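Home Talks Notes Handouts Contact

Laundry talk, long version — speaker notes
Zakance community hall, evening slot

Check the mic first. Last time the back rows got nothing for the first ten minutes.

Start with the pile. Ask who has a chair at home with clothes on it. Hands up. Wait for the laugh, don't rush it. Then: how many of those clothes are clean? Most of them. So the washing got done and the drying got done, and it stalled at the folding. That's the whole talk, really.

Say who I am, short. Ran the linen room at Kisodik, then the wash-and-fold counter on Rivas. Not a stylist. Don't do the long story about the boiler.

The count. One week in June at the counter we tallied everything that crossed the table. 231 pieces of soft knit — sweatshirts, jersey, fleece, the floppy stuff. 261 of everything else. The floppy pile took twice as long. Pause there. People expect it to be the shirts. Shirts have seams and a placket and a collar, they tell you where to put your hands. Knit tells you nothing.

Why knit is hard
- stretches when you pick it up, so the shape on the table isn't the shape in your hand
- no crisp edge, the edge rolls
- grabs itself. Cotton on cotton sticks, you pull one layer and three come
- heathered gray is the worst for this, can't tell front from back from inside in bad light

Get the practice bundle out now. Hand it to someone in the front row. Ask them to find a corner. Let them struggle a bit but not too long, it gets mean.

First pick-up. Everybody grabs the middle. You see a heap, you go for the top of the heap, up it comes and now you have a twist hanging down with all the edges hidden inside it. One side might spread out nicely and you think you're fine. You aren't, the other side is wound up under your hand.

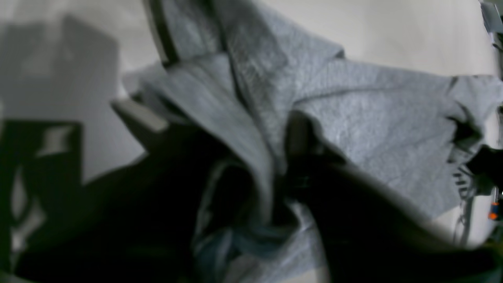
So from there, two choices. Put it down and start over, or work along to an edge without letting go. I say work along. One hand stays put, other hand slides down the cloth until it runs out. Where it runs out is an edge. Follow the edge till it turns. That's your corner. Do it slowly on stage, then again at normal speed. Then once with eyes shut, people like that.

Don't shake it yet!! Shaking with a middle grip just tightens the twist. Shake when you've got two corners and not before. One good snap, downward, away from your face. (Front row, mind your coffee.)

Laying down. Far edge touches first, then pull toward you as you lower it. The pull does the smoothing. If you drop it flat and then pat it you'll be patting all day. Palm flat, from the center out, one pass each side. A crease that's still there after one pass — leave it. It'll go inside the fold.

The fold itself. Quick, they came for this but it's the easy part.
- face down
- sides in to the middle, sleeves straight down the back
- bottom up to just under the neck
- once more in half
For hoodies the hood goes flat first, over the back. Keep strings inside or they snag on the next one in the stack.

Skip if running late: the Planent folding board. We used one for a while. Good for towels and tees, nice even stack. For sweatshirts it's too narrow, you end up fighting the board as well as the garment. Someone always asks so keep the answer ready. No I don't sell them.

Light. Worth a minute. Pale gray under a cool bulb picks up blue in the creases and you start thinking there's a lining or a stain. Turn it to the window before you go reaching for the spot remover. I rewashed a perfectly clean batch at Kisodik over exactly this. Tell that one, it goes well.

Table height — hip or a touch above. Bed is too low, your back will stop you before you finish. Ironing board too narrow. Kitchen table wiped down is fine.

How much at a time. 16 pieces then stop and put them away. Put them AWAY, in the drawer. The folded stack on the chair is the same problem as the pile on the chair, only neater. By the next morning someone's pulled from the bottom and it's over.

Exercise, if the tables are set up. Pairs, one bundle each pair. Start it crumpled. Find the edge, two corners, snap, lay down. No folding at all the first round, they will want to fold, dont let them. Second round fold. Swap partners if there's time, there won't be.

Questions likely to come up
Fabric softener — less than you use now. Makes knit slippery, doesn't make it easier.
Fitted sheets — different talk.
Rolling or folding — roll for a suitcase, fold for a drawer.
Kids — let them do socks.

Close. Back to the chair. Ask them to do one piece tonight, just one, edge first. Thank the hall. Collect teh bundles, count them back in at the door, 2 went missing last time.

Contact: use the form on the Talks page | © Laundry Talks, all rights reserved | Back to top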